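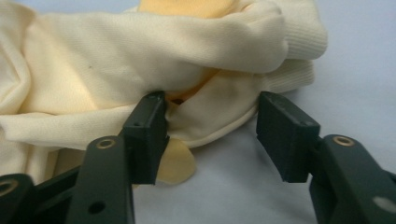 Numbers That Light Up

Our house is 747, like the airplane, and for eleven years I've been telling people "like the airplane" on the phone so they'd remember it. They remember it fine. They just can't find it.

Part of the trouble is the street. It bends right where our block starts, and the even side and the odd side get a little creative after the bend, so the house across from us is in the 720s and the one next door skips ahead to 755. Part of the trouble is the previous owners, who picked house numbers in a bronze finish and put them on brown siding, under a porch roof, behind what has since become a very healthy holly. During the day you can spot them if you already know where they are. At night we live at no address at all.

I have stood on the front steps in my socks waving a phone flashlight at a pizza more times than I'd like to admit. I have watched my own dinner drive past slowly, turn around in the church lot, and drive past slowly in the other direction. The noodle place, Qiu, has a note on our account now. I know this because a driver read it to me off his screen: "HOUSE IS DARK. LOOK FOR GUY."

I'm the guy. So in November, after the clocks changed and it was night by the time I got my shoes off, I decided to buy an illuminated house number sign and be a person with an address.

If you've never shopped for one of these, I can tell you it's a bigger category than you'd think, and that every listing is written as though you are presently lying on the kitchen floor while an ambulance circles the neighborhood. I found this persuasive for about a day. Then I'd read so many of them that I started feeling like the ambulance was looking for me personally, and I had to go do something else for a while.

There are basically two kinds. There's the wired kind, where you hook it to a doorbell transformer or the porch light and it just works, forever, and looks like a boutique hotel. And there's the solar kind, where you screw it to the wall and hope. I don't do wiring. I once replaced a light switch in the hall and it's been upside down ever since, and I've lived with it by telling guests that it's a European style. So, solar.

The first one I bought was the Gavlow. It cost $36 and had a nice picture of a nice stone house with a nice glowing number on it, and I didn't stop to ask what else was lighting that stone house. It came with a sheet of stick-on digits, zero through nine, two of each. I'd like you to go back and look at my house number. Two sevens and a four. Perfect. I want to be fair to Gavlow and say that on this one point they came through for me. I don't know what they do for the people at 777, who you'd think would be living right, what with the luck.

The digits went on a little crooked. They're static cling over a plastic panel, and the instructions tell you to use soapy water so you can slide them around, and then they go on sliding around while you admire them. I got them level. I went in for a paper towel. When I came back out the four had sunk about a quarter inch and was sitting there like the bass player. I fixed it, and it sank again, and in the end I lowered both sevens to match and called the whole thing a design choice.

Then I hung it by the front door, under the porch roof, next to the bronze numbers.

You're ahead of me already, I'm sure. It's a solar sign. I hung it under a roof. In my defense, that's where the house number goes, and the box said "works even in indirect light," and I suppose it did, in that it came on at dusk every night with a soft, flattering glow and was out again before the six o'clock news had gotten to the weather. From the street it looked like someone had left the refrigerator open in another room.

I tried moving it. If you hang it on the porch post facing the street, it gets a bit of afternoon sun from maybe two to three-thirty, and it'll run until bedtime, but it's facing straight at the street and our cars come from the side, what with the bend. You could read it very well from the lawn directly opposite. I walked over there to check, and then had to explain myself to the dog that lives there.

So back to shopping. I'd learned a few things by then and I'll put them down in case they're of use to somebody standing outside in socks.

You want the solar panel on a cord, separate from the sign. Most of the cheap ones have it built into the top edge, so the sign has to go where the sun is, and the sun, at our house, is on the garage roof and nowhere else between October and March.

Look at how tall the digits are, and don't trust the photo. I was seeing signs that looked like billboards and turned out to have numbers the size of a playing card. What you want is 8 inches if your siding has room for it. I cut some sevens out of cardboard in a few sizes and taped them to the wall and drove past my own house, twice, at night, at the speed of a person looking for an address. It's a very suspicious speed. Everyone should try it once to see how it feels for the drivers.

White light beats blue light. I don't know why so many of these come in blue. It's very striking and you can't read a thing by it, the digits go all fuzzy, and your house looks like it sells vapes.

And if it has a color-changing mode, find out how you turn that off before you're up on the ladder. More on this in a minute.

The second one was the Fulano, which is what I should have bought in the first place and which cost enough more that I'm leaving the figure out, as this blog is read in my own household. It has metal digits, individually mounted, each with its own little strip of lights behind it so it throws a halo on the wall. The panel is on a long cord. I ran it up the corner of the porch, along the gutter and onto the garage roof, using a bag of 50 cable clips, and I'd like to say I had a bunch left over. I had one left over. It's in the junk drawer with the other ones from other projects, and I believe they're forming a union.

Mounting individual digits is a different sport from mounting a panel. There's a paper template. The template has the holes for every digit on it, all overlapping, in thin gray lines, and you're supposed to pick out yours. I drilled two holes for a nine. I caught it in time to stop at two, and there's caulk in them now, and the caulk is white, and the siding is brown. If you look just left of the four you'll see what appear to be the eyes of a small animal. I've decided to think of it as company.

I had the whole thing up by Wednesday, right before dark, and I stood at the end of the driveway with a cup of coffee and waited. It's a funny feeling, waiting for your house to turn its own number on. The streetlight came on. The neighbors' porch light came on. Then the sevens lit up, and the four lit up, and I said something out loud like "Well, look at that," and then they turned green.

Then purple. Then a sort of salmon.

There's a button on the back of the first digit, it's how you pick the mode, and "party" is what it ships in. The back of the first digit was by then facing the wall at a distance of half an inch. I got at it in the end with a butter knife and some language. For one evening, though, we were easily the most findable house in the county, and a car I'd never seen before slowed down, considered us, and kept going.

It's been up a few weeks now. I'm told you can read it from the stop sign. On cloudy stretches it fades out sometime after midnight, and I've made my peace with that, as anyone looking for me after midnight can wait till morning or call the landline. After the one real rain we've had there was a bit of fog inside the second seven, and it cleared by itself, so I'm watching that. The halo is nice, too. It makes the siding look like something you'd choose.

I also found a warmer-looking one from Rollier, after I'd drilled the holes, naturally. It's shaped like a stake you put in the ground by the driveway, no drilling, no cord, and it stands right out in the sun where there's sun to be had. I'd have had to move it for the mower. I'm telling myself I'd have hit it with the mower.

The Gavlow I put on the back shed. It gets full sun all day there and it burns like a lighthouse until dawn, so if anybody ever needs to deliver something to the compost, we're all set.

We ordered from Qiu on Friday to give the new numbers a proper trial. I stayed inside. I sat on the couch, with the porch light off, in the spirit of science, and listened. A car came around the bend, slowed, stopped in front of our house on the first pass, and a door shut. I heard feet on the steps. I was as proud as I've been of anything this year.

The bell rang and I opened up, and the driver looked at his phone, and looked at me, and said, "Are you the guy?"

I've emailed them about the note.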